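The Plillex people gave us a 30-day trial, and I was the one who signed for it, so when Valter Moen came up from Stotholm on a Saturday to set it up, I had to be there too.

"It learns from you," he said, strapping the little camera to my forehead. "You pour, it watches. After 100 pours it can pour by itself."

"And if I pour badly?"

"Then it will pour badly. Very faithfully!"

So I poured. I did it in the office pantry, under the microwave rules, with the kettle I'd brought from home (my aunt Qiu's, and she'd want it back). Valter sat on an upturned crate with his laptop and called out things like "slower" and "elbow." By pour 30 I had opinions about paper cups. By pour 60 I was talking to them.

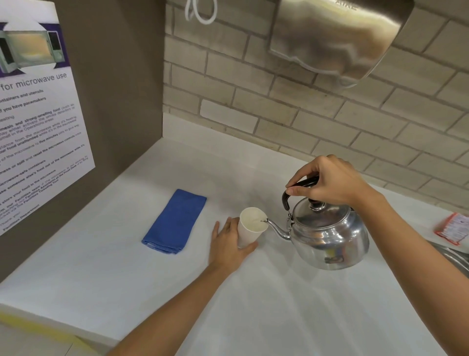 Left hand on the cup, right hand on the kettle, the way Valter likes it.

The arm itself was still in its box by the door. It was the Sandier model, the cheaper one, $2,000 after the trial unless we sent it back. I'd read every review I could find. One man loved his so much he'd bought 2. One woman said hers was fine but it sighed. I asked Valter about the sighing and he said that was the air valve, and then he said, a bit too fast, that most of them didn't do it.

We finished after dark. He plugged in the arm, loaded up my whole day of pouring, and set out a clean cup. It reached over, took the handle, and stopped. Then it tapped the kettle's lid twice with one finger.

"What's that?" said Valter. "Is that a fault?"

I felt my face go hot. My aunt always taps the lid before she pours, and so did my grandmother, and I would have sworn to you that I never do.

"Leave it in," I said, and went to find him a tea bag.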